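드러우드 공개 시연회, 모자 정리에 나선 집게 로봇

2024.1.10 | 글 루안 응코보

브레나드가 드러우드 작업실을 하루 개방했다. 방문객은 200명. 대부분 물류나 의류 매장에서 일하는 사람들이었고, 아이를 데려온 동네 주민도 더러 보였다.

가장 오래 줄이 늘어선 곳은 마룻바닥 구역이었다. 두 손가락 집게를 단 로봇 팔 '아리어'가 바닥에 놓인 모자를 집어 바구니에 옮기는 과제다. 모자는 쉬워 보여도 까다로운 물건이라고 담당 엔지니어 로셸 하라위라는 설명했다. 챙은 단단하고 머리 부분은 눌리면 모양이 바뀐다. 어디를 잡느냐에 따라 들리는 각도도 달라진다. 아리어는 손목에 달린 소형 카메라로 바닥을 보고 잡을 위치를 정한다.

연습은 지난 12월에 시작했다. 그동안 쌓은 동작 기록은 약 4,000건이며, 이 가운데 784건은 사람이 직접 팔을 조종해 남긴 것이다. 하라위라는 색이 비슷한 모자가 겹쳐 있을 때 아직 실수가 잦다고 했다.

관람객 자를라스 크로닌은 의류 반품 창고를 운영한다. 그는 속도가 아쉽다면서도 챙을 잡는 방식은 눈여겨봤다고 말했다. 오후에는 방문객이 모자 위치를 바꿔 놓고 로봇의 반응을 지켜보는 순서가 이어졌다.

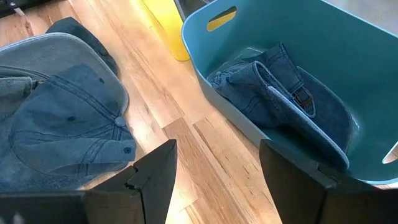

브레나드는 다음 과제로 장갑과 목도리를 준비하고 있다. 도입 시기와 가격은 정해지지 않았다.

최종 수정: 오후 4시 20분

관련 기사
- 시바쿠마르 물류센터의 야간 근무
- 레라토 마부자 인터뷰: 집게를 설계하는 일
- 천을 접는 기계는 어디까지 왔나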